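1/ Spent the afternoon on table linen. The woven cloth is back on the long table: beige, fine grid, washed at 8 months old. Quoted weight from Lositz is 335 g per square metre. Mine came out at 351.

2/ Tablecloth down, dark curtains behind.
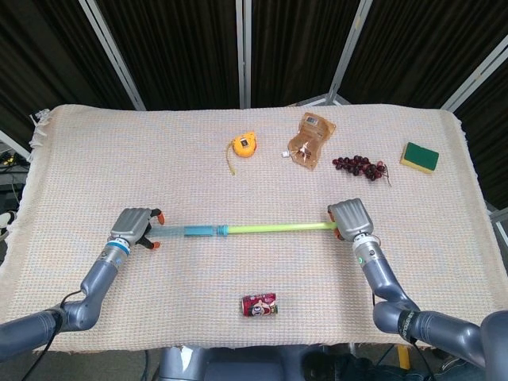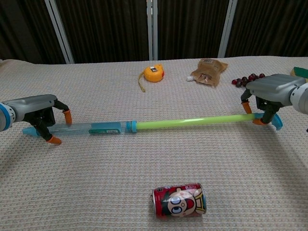
3/ Washing notes. Cool cycle, 700 rpm spin, dried flat. Ironed on the reverse. The weave hides crumbs well and holds creases badly.

4/ Chinyere Usman asked about the fringe. I leave it untrimmed and comb it out after each wash. Next to test is the heavier Vudthorpe cotton.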